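Regras de bancada que eu sigo (e algumas que demorei a seguir)

20 de junho de 2023

Em fevereiro escrevi aqui que ia fazer uma lista de boas práticas para quem trabalha com garras pequenas em cima de uma mesa. Prometi e não fiz. Entretanto mudei de projeto, o Galang acabou e começou o Durnis, e a lista ficou num caderno, com setas e palavras em checo que só eu compreendo. Peço desculpa pelo meu português, que já melhorou mas ainda tropeça nos tempos verbais.

Primeiro quero dizer de que regras falo. Não são as normas oficiais. Para robôs industriais existe a ISO 10218 e, para os colaborativos, a especificação técnica 15066, e quem instala uma máquina numa fábrica deve ler as duas com calma. Eu falo das regras da casa, aquelas que um grupo escreve para si próprio quando o braço é leve e a pessoa trabalha com a mão perto dele.

A nossa folha tem 12 regras. Na empresa onde estive antes, a Bekance, eram 22, e eu sabia de cor apenas 7. Uma folha que não se lembra não serve de muito.

A regra que mais discutimos é a dos cabos. Antes de ligar a alimentação, move-se a garra à mão até aos dois extremos e olha-se para cada fio durante todo o caminho. O fio do servo deve ter uma folga, mas uma folga curta. Se o laço é grande, um dia prende-se num parafuso ou numa caixa, e o servo continua a puxar. No Galang perdemos assim dois conectores na mesma semana, e eu era o culpado dos dois.

A segunda é a altura de aproximação. O dedo nunca desce com velocidade normal nos últimos milímetros. Descemos até ficar um pouco acima da mesa, paramos, confirmamos com os olhos e só depois continuamos. Faz-se isto também quando o programa já correu 125 vezes sem erro, e confesso que nesta parte sou menos disciplinado do que escrevo.
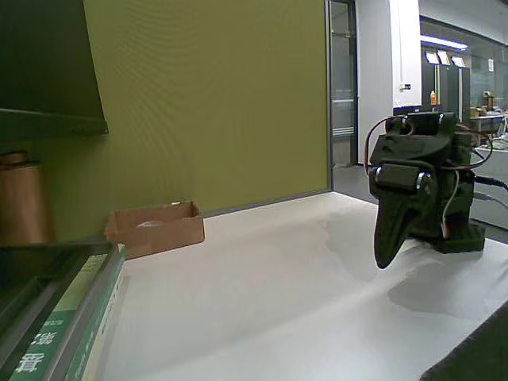 A ponta do dedo logo acima do tampo branco, com o tabuleiro de cartão mais atrás.

A terceira regra é sobre os objetos de teste. Cada objeto pequeno fica num recipiente com paredes baixas, para não rolar para o chão e para sabermos onde procurar. Prefiro cartão, porque cede quando a garra lhe toca. Uma caixa de plástico rígido empurra de volta e a força vai toda para a articulação. Para objetos claros em mesa clara a regra pede mais atenção com a luz, pois a sombra da própria garra pode cobrir a zona onde queremos medir.

Depois há a regra das peças impressas. Não usamos uma peça nova sem escrever a data e o material num autocolante, e não usamos uma peça antiga sem dobrar um pouco com os dedos e procurar linhas brancas nas camadas. O Marek Kopecký, que me ensinou quase tudo o que sei de impressão, fazia isto todas as manhãs enquanto o café arrefecia. Eu faço à segunda chávena.

Sobre a paragem de emergência não há discussão. O botão fica do lado da mão livre e testa-se no início de cada sessão, com a garra em movimento lento. Quem chega de visita recebe esta explicação antes de qualquer outra.

Falta uma regra que ainda não consegui escrever bem: o que pode ficar em cima da mesa. A minha versão dizia “só o necessário”, e cada pessoa entendeu outra coisa. Um colega de Naltenitz sugeriu marcar com fita o alcance do braço e proibir tudo dentro da linha, exceto a tarefa. Vamos experimentar no próximo mês.

Se alguém tem uma folha parecida, gostava muito de a ler. Os comentários estão abertos e respondo devagar, com o dicionário ao lado.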